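标签又掉了（工作日志）
2023年9月15日

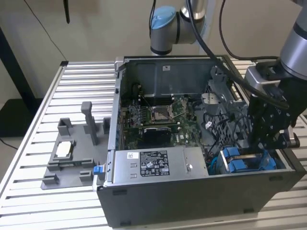
侧放的机箱，侧板已拆，主板上印着DELL，CPU插座上没有装散热器。

早上开门，地上又是一层标签，背面朝上，粘着灰，像秋天提前到了。捡起来看，全是Nandis那卷新的。贴在机箱上的掉，贴在周转箱上的掉，唯独贴错的那张（把“待报废”贴到了Hatem的饭盒上）到现在还撕不下来。

先把情况写清楚，免得下个月又从头吵一遍。

我们翻新旧主机，每台进门时贴一张资产标签，一直跟到出库。标签掉了，机器就成了无名氏，得重新开机查序列号。开不了机的就更有意思，要翻收货单一张一张对，而收货单的字是Munther写的。他自己也认不全，昨天对着其中一行看了半天，最后说这可能是个电话号码。

原来那批标签从不掉，缺点是揭的时候留一片胶，客户收到货会拍照投诉。所以七月换成了Nandis的“可移除型”。现在看，可移除三个字没有骗人，只是没写明由谁来移除。

各方意见，照实记录：

南：胶不行，退货。
Hatem：机箱没擦干净，表面有油，什么胶都不行。
土屋：是仓库太潮。
Munther：没发表意见，但在我说话的时候把一张标签按回去了，按得很用力，十分钟后又掉了。
我：我觉得是打印机。理由后面写，后来证明不对，但我不打算划掉。

上午的试验

拿了同一型号的侧板，都是喷漆面，按处理方式分成三组。A组不处理，直接贴；B组用干布擦；C组用Tokden的清洁剂擦过，晾干再贴。每组都用新旧两种标签各贴一排，同一个人贴（南），同一个滚轮压一遍。本来想让大家轮流贴，后来想到我们几个人手劲差得太远，Munther那种按法属于另一门学科。

贴完放在架子上，不许碰。写了张“不许碰”的纸条，用胶带粘的。

等的时候去查Trostach打印机。我的理论是打印头温度调得太高，热转印的时候把底下的胶也烤坏了。把温度降到最低一档打了一排，字浅得像铅笔写的，贴上去，掉得一样快。又拿了一排没打过字的空白标签，也掉。理论到此为止。好消息是发现打印头上积了一层碳，擦掉以后条码清楚多了，扫码枪不用再歪着脑袋扫。所以上午不算白干，只是干的不是原定的那件事。

午饭后看结果：

旧标签：三组都在，边角也没翘。
新标签A组：掉了大半，剩下的用指甲一碰就走。
新标签B组：比A组还差。
新标签C组：全在，但有几张边角翘起来了。

B组比A组差，这个谁也没料到。Hatem看了那块干布，闻了闻，说这是擦过风扇轴承的那块。布已经扔了。B组结果作废，应该改叫“抹油组”。不过它顺便说明了油的影响有多大，Hatem为此高兴了一下午，每路过一次架子就停下来欣赏一次。

所以Hatem对了一半。另一半是下面这件事。

关于库房

标签卷一直放在靠后门的铁架上，门一天开关无数次，旁边就是冲洗外壳的水池。土屋把没开封的那卷拿到办公室，拆开就贴，没有擦侧板，结果比铁架上的那卷好得多。虽然还是比不上旧标签，但至少撑过了整个下午。铁架上那卷的侧面用手摸，已经不怎么粘了，还沾着一圈细灰。

土屋没有说“我早讲过”，他只是把那卷标签放在我桌上，正中间，压着我的打印机理论。

给供应商打电话

Nandis那边接电话的人很客气，问我们的贴附表面是什么。我说喷漆钢板。他问有没有纹理。我说有的有，有的没有，旧机器什么样的都有。他又问贴完有没有静置。我问要多久，他说最好过一夜。我看了看传送滚道：标签贴上去，前脚按平，后脚就被下一台机器的棱角蹭过去了。我说我们会考虑静置。

他还提到这款胶是给光滑塑料设计的，产品页上有写。我去看了，确实有写，在最下面，字号和我们低温打出来的标签差不多深浅。这件事不能怪人家。订货的是我。

他建议换同系列粘性高一级的，最小起订量11卷。我说先要样品。样品免费，运费不免费。

顺便问了Gondal，他们也卖可移除型，报价高一些，但销售说他们的胶“有记忆”。我请他解释，他说这是一个比喻。先不考虑。

内田的办法

内田下午从另一个车间过来借电批，看了我们的架子，问为什么一定要贴在外壳上。外壳要擦、要补漆、要换，贴在上面的东西本来就是过客。他们那边贴在机箱里面，后面板内侧那一条，既不会蹭到，也不用清洗，客户看不见，连揭都不用揭。

大家安静了一会儿。

南说那扫码怎么办，总不能每次都开箱。内田说外面再挂一个吊牌，用扎带穿在后面的锁孔里，出库的时候剪掉。吊牌丢了就开箱看里面的，里面的那张用老标签，想怎么粘就怎么粘。

我找不出毛病。唯一的毛病是这个办法不需要做今天上午的任何一个试验。电批他拿走了，说明天还。（备注：上回借的那把还没还。）

土屋补充：内侧那一条有的机型是散热孔，不能糊上去，得按型号定位置。老机型里面灰大，贴之前同样要擦，用干净布。“干净”两个字他让我写进流程，我写了，还加了下划线。

吊牌材料翻了翻柜子，有一盒以前展会剩下的，最多200张，正面印着早就停用的标志，背面空白，能先顶一阵。扎带够用，只是颜色不太体面。

定下来的

一、内侧贴旧标签，外面挂吊牌，从下一批进货开始试。已经在架上的机器不返工，掉了再说，反正也在掉。
二、标签卷全部搬离铁架，放进办公室的抽屉，开封写日期。
三、擦拭布分开放，擦过轴承的剪一个角。剪了角的布不许再碰外壳，也不许擦桌子，尤其不许擦微波炉。
四、Nandis剩下的7卷拿去贴塑料周转箱，那东西光滑，正好是人家设计的用途。
五、Munther以后用印刷体写收货单。他同意了，签字表示同意，签的是什么看不出来。

还没弄明白的

C组翘边。清洁剂擦过、晾过，边角还是起来了，而且翘的都在同一侧。南说他是从左往右压的，收尾的时候可能抬手早了。也可能是漆面有弧度。侧板没收，让它们继续在架子上待着，过几天再看一次。

吊牌会不会勾到滚道的侧挡，没试。Hatem说会。土屋说把扎带剪短就不会。两个人都很有把握。

十一月盘点之前要把内侧位置的型号对照表做出来，土屋起头，我补。表格打出来贴在哪儿再讨论，用什么贴也再讨论。

Hatem的饭盒：泡过热水，用过清洁剂，“待报废”还在。查了一下，那张是旧标签。

下班前又看了一眼架子，C组新标签掉了一张，掉在“不许碰”的纸条上。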